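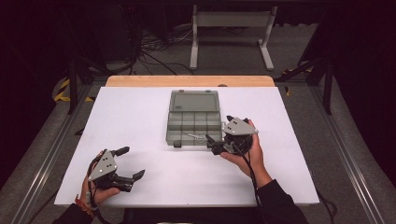 Clodach bench: setup and care notes

Welcome! This README covers the Clodach bench, the tabletop station we use for small-parts picking with a pair of hand-held grippers. It goes with the Clodach recordings and tells you how the bench is put together, what to look at before a session, and how to get it going again when something acts up. If you only want to load the data, skip down to "What's in the folder". If you're going to touch the hardware, please read the whole thing once. It's short, and the bench is a lot of fun to run when it's in good shape.

Status: in use at the Turkthorpe lab. Setup notes last revised in September.

The bench

The work surface is a white board laid flat on the table. It isn't screwed down, so push on it gently with both palms before you start and see whether it slides. If it does, wipe the underside and the tabletop with a dry cloth. Zixuan Dong tried rubber feet for a while and they made the board rock, so we took them off again.

The standard task uses a plastic organizer box with a hinged lid. Open the lid away from you and let it lie all the way back. A lid that stands halfway up will drop on the fingers sooner or later, and it blocks the head camera too. Small metal parts go in the compartments.

The grippers

There are two, left and right, and they are not interchangeable. Each has black fingers, a light gray triangular plate and its own cable. Run the cable back along your forearm and leave a bit of slack at the wrist. A tight cable pulls the gripper around while you work and you'll see it as drift in the recordings - we spent most of a week chasing that one in software!

The finger tips wear. We swap them after 500 grasps or when a thin part starts to slip, whichever comes first. To swap a pair:

Unplug the cable at the controller end.
Open the fingers all the way.
Back out the two tip screws and keep them on the magnet dish.
Seat the new tips and tighten until snug. Do not lean on the driver, the threads are soft.
Plug in and run grodeo zero with the fingers closed.

Write the swap in wear_log.csv. It takes ten seconds and makes later debugging so much nicer.

Before each session

Power up the controller and let it warm up for 30 minutes. Run grodeo check, which opens and closes each gripper in turn and reports the finger gap. Anything under 4 tenths of a millimeter off is fine. Pick up one part with each hand, tip it out again, and watch the live trace while you do it. The trace should come back to the same flat line.

Check the floor cables behind the table as well, especially after someone has moved a stand.

Common trouble

Gripper reads zero all the time: the plug is usually half out. Reseat it, then rerun the check.

Fingers close unevenly: look for grit in the slide. A soft brush and dry air will do it. No oil, please, it ends up on the parts and then everything slips.

Left and right swapped in the live view: the controller names the grippers in the order it finds them. Unplug both, plug in left, wait for the light, plug in right.

Parts slide on the compartment floor before the fingers reach them: lower your approach angle. The Huamán notes (docs/huaman.txt) have a good section on coming in from the side, and they're well worth a read.

What's in the folder

episodes/ holds 3455 recordings, one subfolder each
calib/ has zero offsets for both grippers, by session
wear_log.csv lists tip swaps
docs/ has wiring and the Huamán notes

Known gaps

The early episodes have no tip wear entries. Some sessions were recorded with the older, softer tips and are marked tips=soft in the metadata. Mixing the two is okay for viewing, but keep them apart if you care about finger gap.

Contact

Hardware and spares: Ingvar Grímsdóttir. Recordings and the grodeo scripts: Zixuan Dong. Fixes to these notes are very welcome, including tiny ones.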